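About us

Gourlay Linen & Laundry has been washing, pressing and mending for households and small businesses in Horkstead for 30 years. We are a family-owned company with 2 shops, one on the main street in Horkstead and the other beside the post office in Lerkanwood. All washing is done at Horkstead. The Lerkanwood shop is a drop-off and collection counter, with a sewing room out the back.

The business began as a coin laundry serving the caravan park and the shearing crews who came through in spring. The coin machines have gone, but we still open at 6 am, a habit left over from those years. Most of our work now comes from motels, holiday lets, two medical practices and the football club, along with regular household customers who leave a bag on their way to work.

What we do

Wash and fold is charged by weight. Shirts, tablecloths and sheets can be pressed for an extra charge per piece. Doonas, woollen blankets and curtains are quoted at the counter, as the price depends on the filling or lining. We don't do leather, suede or wedding dresses. For those we can give you the name of a dry cleaner in the city.

Our linen hire service has nearly 400 sets of sheets and towels in circulation. Hire linen is plain white and is kept apart from customers' own washing at every stage. Holiday let owners can book by the week or have a standing order. In January we ask for orders a fortnight ahead.

The sewing room takes in hems, buttons, replacement elastic, worn cuffs and zippers. Small repairs are usually ready within the week. Cushion covers and lightweight bags are welcome too, provided they've been washed first.

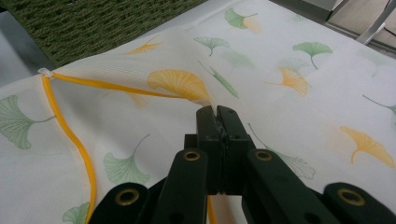
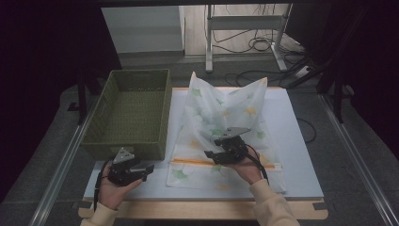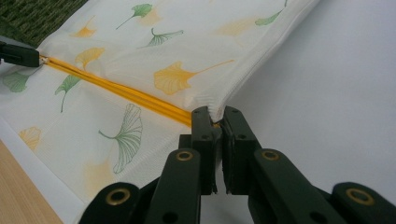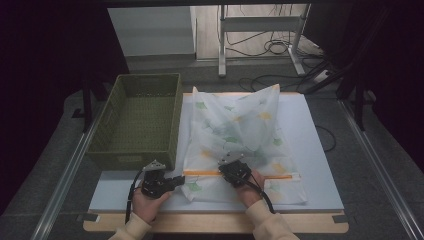

Karnano pick-up run

We collect from Karnano and the farms along the river road in the morning and return the clean washing on the next run. Leave your bag somewhere dry and out of the sun, with your name and phone number on the tag. If the river road is closed we send a text message by 7 am and hold finished orders at Lerkanwood until it reopens.

Water and detergents

Horkstead is on bore water for part of the year and it is hard on fabric. We put in a softening system after the last long drought, and the final rinse from the sheet loads is reused for the first wash of the next. Our standard detergent is fragrance-free. If you'd like us to use your own product, leave it with your order and mark the bottle.

Working here

Most of our staff live within walking distance of one of the shops. We take on extra people for summer and train them on the folding tables before they move to the presses. School leavers are welcome to apply. Ask for a form at either counter and return it there with a contact number.

Both shops close at 5 pm. The Horkstead shop has parking at the rear, off the lane.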